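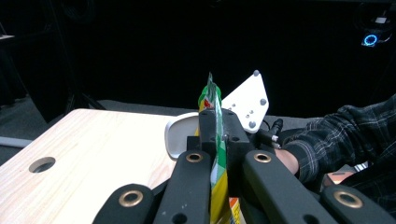
What happens to a bag of crisps left in the Proltwood Reading Rooms kitchen?
It gets a label with the date it was opened, and after nine days it goes in the bin, however much feeling there may be on the subject.

Search this site Type a keyword Go

Snack amnesty ends in a draw

The long struggle over the cupboard at the Proltwood Reading Rooms has reached what both sides are calling a settlement. From this month, all shared snacks will live on two shelves, savoury above and sweet below, and anything found outside them will be treated as communal property.

The trouble began last May, when the cupboard door stopped closing. A clear-out was announced, then postponed, then announced again in larger letters. When it finally went ahead in March 2025 it produced 406 packets, a good many of them opened, folded over once and abandoned in the hope that a fold counts as a seal.

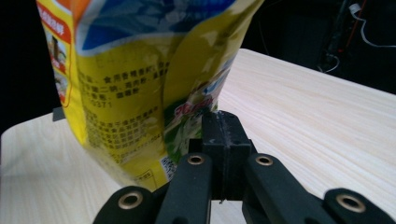
The new rules run to a single side of paper. Bags are to stand upright with the ingredients facing out, a point won by the allergy lobby after a short but bitter meeting. Imported snacks are welcome, and anyone who can read the back of the packet is asked to pencil the main ingredients on a sticker for those who can't. Squeeze pouches must have their caps on. Loose biscuits go into a tub with a lid, and the tub must be put back with something in it besides crumbs.

Local grocer Banach & Pawłowska has agreed to supply the tubs at cost, and the Bonance Fund has put up £1,080 for a new cupboard, this time with a door that reaches the other side. The old one will be offered free to anyone with a van and low expectations.

A proposal to ban prawn flavour was put to the vote and lost. Supporters say they will be back.

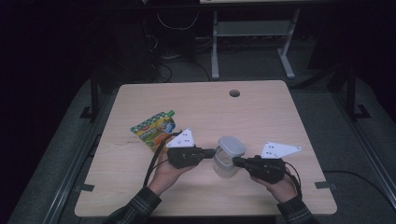 Can visitors bring their own snacks into the Reading Rooms?
They can, provided they take home whatever they don't eat or put it on the proper shelf with a label on it.

Comments (4)

shelfconscious: Folding it over once and putting a peg on is a perfectly good seal. Has been in my family for years.

teatime_tyrant: Nine days is generous. Mine never see the second one.

old_proltwoodian: £1,080 for a cupboard?? I'd have rehung the door for a packet of custard creams.

shelfconscious: Open or sealed?

Contact the newsdesk | © Proltwood Bulletin | Back to top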